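Prostivent Two-Arm Parts Cell: Setup and Operating Guide
Section 11. Recovery from a Failed Grip (Fault 885)

11.1 Fault 885 stops both arms when a gripper closes and the measured finger gap does not match the part selected in the Uraven menu. The common causes are a rotor standing off center between the fingers, worn finger pads, and glare from the steel tray that shifts the detected position of the part.

CAUTION: An arm stopped by Fault 885 remains powered. Keep hands away from the trays and both grippers until step 3 is complete.

1. Press HOLD. Do not press RESET.
2. Read the fault log. If Fault 1352 is also listed, stop here and call the cell supervisor.
3. Set the mode key to SERVICE and remove it. The operator recovering the part keeps the key.
4. Select the arm named in the log and jog it up until the fingers clear the rotor. 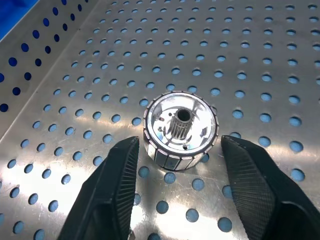 5. Check that the gap between the open fingers is wider than the rotor and that the rotor stands upright. Correct the arm position in small steps. Do not push the rotor across the tray with a finger.
6. Inspect the ridged pads on both fingers. Replace them as a pair.

11.2 If the gripper has closed on a part and will not open from the menu, a second person is required. One person supports the part by hand while the other operates the manual release.
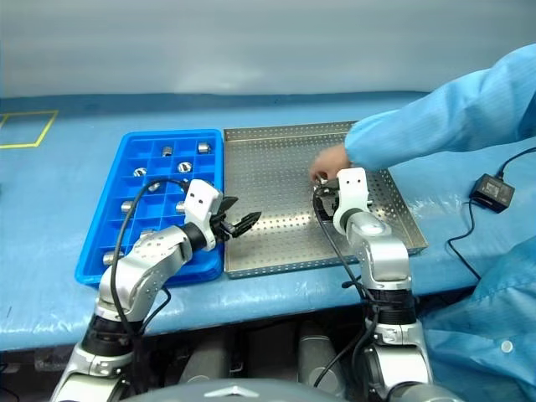
NOTE: Keep cables clear of the fingers during a manual release.

7. Return the key, select SLOW, and run one pick before resuming production.
8. Record the fault on Form 800.

Section owner: Asabe Obi
Safety review: Notburga Pichler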